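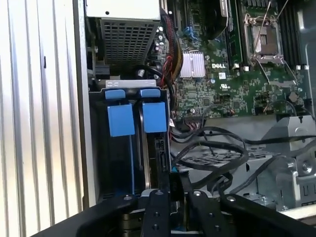 4.2 What "reused" means in the records

The reuse rate is the number that most programs put on the first page of their annual report, and it is the number we trust least. It looks simple. A computer comes in from an office, a school or a household, and it either goes out again to someone who wants it or it goes to a recycler. Divide one pile by the other and the rate follows. The trouble is that the two piles are sorted by different people at different times, and the sorting rules are seldom written down.

We worked from 453 intake records kept by the Irkholm program, together with the summary tables that Dreven supplies to its municipal clients. The Irkholm records are handwritten forms later typed into a spreadsheet. The Dreven tables arrive already added up. We asked for the underlying records and were told they could not be separated from commercial data, so in what follows the two sources do not carry equal weight, and readers should resist putting them side by side as if they did.

A first difficulty is the unit. An older desktop machine such as the one in Figure 3 is, for most purposes, a metal box of separable parts: a power supply with its cable harness, a main board with a heatsink, a panel that comes off. Any of these can leave a workshop inside a different case from the one it arrived in. If a board is dropped and its power supply goes into another machine, has the first computer been reused? At Irkholm the answer was yes until the form was revised one September, and no after that. The published series runs straight through the change without a break or a footnote. We found the revision only by noticing that a column had been renamed.

Dreven takes the more generous view. Its tables count a unit as reused when "any principal component" is returned to service, and a principal component is not defined anywhere we could find. One can defend a rule like this. Parts are worth something, and a spare part that keeps a second machine running has saved somebody a purchase. What cannot be defended is using the resulting rate to estimate the number of new computers that were never bought, as two of the client reports do. A fan returned to a shelf has not displaced a computer.

4.3 Out of the door is not into use

The second difficulty is larger, and we doubt that better forms would cure it. Every record we examined closes at the moment of dispatch. From then on the machine is treated as being in use, usually for a fixed number of years taken from earlier literature, and the environmental savings are worked out on that basis. The assumption has been passed from paper to paper for so long that it is now cited as a finding. We traced it back through the references until we reached a planning memo in which the authors describe it as a working guess.

To get some sense of how far off it might be, Joana Tavares contacted recipients on the Irkholm list by telephone and, where that failed, by letter. Nine months after dispatch, around 40 percent of those who replied said the computer was used at least weekly. The others gave a range of answers. Several had put it away when a newer laptop came into the household. A few had passed it on and did not know what became of it. Some described it as "kept as a spare," a phrase that turned up often enough for us to give it its own code, and which we read as storage under a kinder name.

These replies should be handled with care, and in both directions. People who still use a machine may be more willing to talk about it, which would push our figure up. People who had trouble with one may be glad of the chance to complain, which would push it down. We have no way to tell which pull is stronger, and we have not adjusted for either. Nor do we claim that weekly use is the right test. A computer switched on once a month to file a benefits claim may matter more to its owner than one left running all day. Our point is narrower. The dispatch record says nothing on the matter, and any savings figure that rests on it alone is resting on an assumption about strangers' homes.

The Kenik follow-up study is sometimes offered as an answer to this objection, as it reports very high rates of continued use. We have read it closely and are not persuaded. Recipients there were required to return a usage form in order to keep their repair cover, and those who did not return it were removed from the sample as "inactive." A study that drops the people who stopped answering will find that the people who remain are still there. The authors note the rule in an appendix but do not discuss what it does to the result.

4.4 The comparison case

Even a machine in daily use saves nothing unless something else would have been bought. This is the weakest link in the chain and the one with the least evidence behind it. The usual practice is to assume one for one: each refurbished computer replaces one new computer. Yet the people whom these programs say they serve are, by the programs' own account, people who could not afford a new one. Both statements may be true of different recipients. They can hardly be true of the same recipient, and the reports make them a few pages apart.

We put this to staff at the Abu Hammour workshop, who were more frank about it than the literature is. Their view was that most of the machines they send out replace nothing, or replace a shared phone, and that this was the reason for doing the work. We find that a perfectly good reason. A household that had no computer and now has one is better off, and a program that achieves this should be able to say so without dressing it up as avoided carbon. The pressure to do otherwise seems to come from funders. Of the nine grant calls we reviewed, every one asked for an emissions figure, and only two asked who received the equipment.

There is a possible reply, which is that new purchases may be put off elsewhere. An office that sells its old desktops could use the money to delay or reduce its next order. We looked for signs of this in the Irkholm donor letters and found none, though the letters were not written to answer the question. The opposite effect seems at least as likely. Two donors mentioned that having an easy outlet for old stock had helped them win approval for replacing it early. If that is common, part of what is now booked as a saving belongs on the other side of the ledger.

None of this shows that reuse programs fail. It shows that the records they keep were designed to move equipment safely and to satisfy auditors about data removal – and they do those jobs well enough – but have since been asked to support claims they were never built for. For the estimates in Section 5 we therefore drop the one-for-one assumption and report a range. The lower bound of that range is zero. Reviewers of an earlier draft found this unhelpful, and asked for a central value. We have not supplied one, as any value we chose would have been picked for its convenience and would then, on past form, be cited.

Figure 3. Interior of an opened desktop computer, with the power supply, part of its wiring, and a Dell main board with a finned heatsink.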